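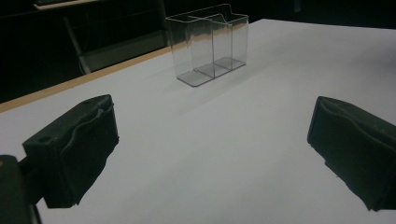
The Second Life of the Button Box

My grandmother kept hers in a cookie tin, and the sound of it is still one of my favorite sounds in the world. You'd tip it toward the lamp and a whole tide of buttons would slide to one side, shirt buttons mostly, with a few big coat buttons riding on top like barges. I was allowed to play with it if I sat on the rug and stayed there.

So I was an easy mark when a friend told me about the button swap in Wirkham, held every August in the hall behind the library. I drove over expecting a few card tables. The hall was packed by ten in the morning, and people had brought buttons in jam jars, fishing tackle boxes, envelopes, egg cartons and, in one case, a trombone case.

Janaína Peixoto started the swap after she inherited her aunt's sewing shop in Gelby and found the back room stacked with stock that hadn't been touched in years. She sold the fabric in a month. The buttons she couldn't part with so fast.

"I sat down to sort them one evening and looked up and it was past midnight," she told me. "I'd done one drawer. There were 18 drawers."

She still sorts by hand, first by material and then by how they're sewn on. Flat buttons with holes go one way, and shank buttons (the ones with a loop on the back) go the other. Color comes last, which surprised me, but she's firm about it. A color is easy to spot from across a room. Horn and plastic can look like twins until you pick them up.

And picking them up is the fun part! Shell feels cool against your cheek or lip, and it's heavier than you'd guess. Old glass clicks when you tap it on a tooth, a sharp little click, where plastic gives a dull one. Within an hour I was tapping buttons on my teeth along with everyone else at the table.

Marcelino Pimentel came for the shell. He mends clothes for a living, out of the front room of his house, and he'd brought a gray wool coat missing 2 buttons out of six. The four left were a smoky brown shell with a carved rim. He had been looking for a match since winter. He went from table to table with the coat over his arm, holding a sleeve up to the window now and then to get the light.

"People say just replace all six," he said. "Sure, I could. But look at them."

I did look at them, and I'd have kept hunting too.

What I love about buttons is how much care went into something so small. I bought a card of green glass ones, each pressed with a tiny leaf, and the veins of the leaf are there if you tilt it. Whoever cut that mold knew it would mostly be seen from several feet away on the front of a dress.

Marcelino found one of his two, by the way, in a jar of odds and ends near the door. He paid a quarter for it. The other he's still after, and Janaína has promised to go through the last of the Gelby drawers before next year's swap. She has five to go.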